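Home News Opinion Events Members Contact

What an Open Day Should Show
By Maureen Rudd

On October 10, 2024, Soronico opened its assembly laboratory to members of the regional manufacturing council. I attended as a guest of the council, and I left with a firmer view on a question our members have debated since August: whether public demonstrations of robots help the companies that are asked to buy them. I believe they do, provided that the task is small and the visitors are allowed to stand close to it.

The task chosen by Évan Leclerc, who directs the laboratory, was the filling of an automotive fuse box. Blade fuses are light, cheap and awkward to hold. Each has two metal prongs that must meet their contacts squarely, and a person who does this work all day will feel it in the fingertips.

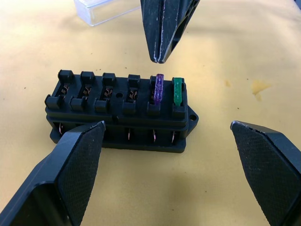

Such work rarely appears in promotional films. It is slow to watch, and a fuse that leans slightly in its slot does not make a striking picture. Yet our members spend a good part of their wages on exactly this kind of handling, and they are entitled to see how a machine approaches it.

Visitors were admitted in groups of 7, which allowed everyone a place near the table. I would urge other hosts to adopt the practice. At the Chevalier exhibition hall, by contrast, we stood behind a rope with 80 other guests and learned very little. 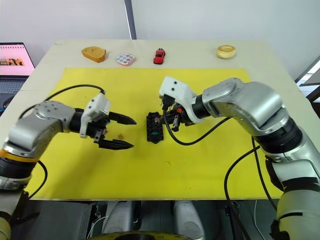

The use of two arms deserves comment. Several members have assumed that a second arm is a luxury, to be considered once the first has paid for itself. Mr. Leclerc argued that many assembly jobs call for one hand to hold and another to place – a point any supervisor on a factory floor would accept at once. The council should ask suppliers to quote for both arrangements, so that the difference in cost is plain.

Amirul Khoo of Brestolico raised the matter of loose parts. In his plant, components reach the bench in bags and are tipped out. They do not arrive in trays, and he does not intend to buy trays to suit a machine.
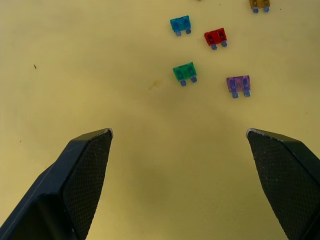
His objection is a fair one, and it should shape what we ask to be shown in the future. A demonstration that begins with every part in a fixed position tells a small company little about its own bench. Hosts should also state plainly how often an attempt fails. A figure out of 100, posted beside the table, would earn more trust than any brochure.

I shall propose to the council that these terms be put to Wostano before its own open day – close access, ordinary parts and a published record of errors. Members who wish to comment may write to Séverine Riviere at the council office.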